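Folding automation at Zistwood: your questions

Will the robots take over folding jobs?
No! All 65 of us are staying. What changes is the day – less standing at the fold table, more teaching by hand with the grippers.

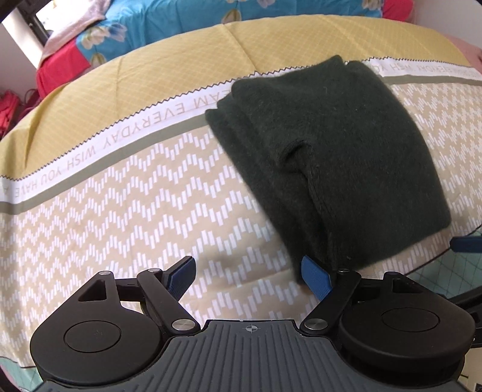
Training takes 2 shifts, and Nga Lương runs both. Ask her anything.

Why do we practice on knitwear?

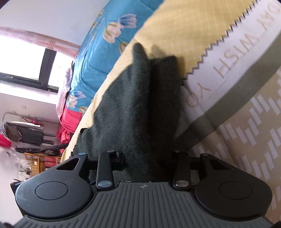

Sweaters are where your experience counts most, and I love watching people find that out. Fuzzy knits like the dark green one bunch up into thick folds, and you already know how to tame those.

Do I have to keep the grippers level?
Nope. Move the way you normally would, and open the fingers wide before you reach in.
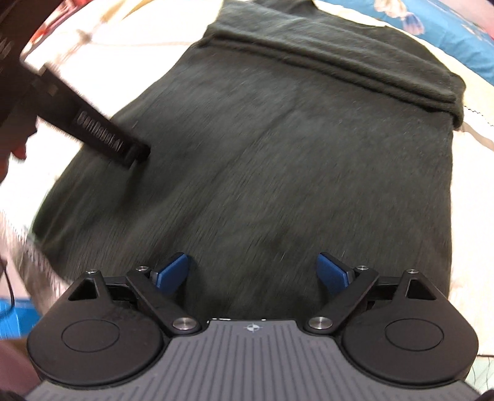

Who do I talk to about switching roles?
Man-sik Heo. Sign-ups reopen in August.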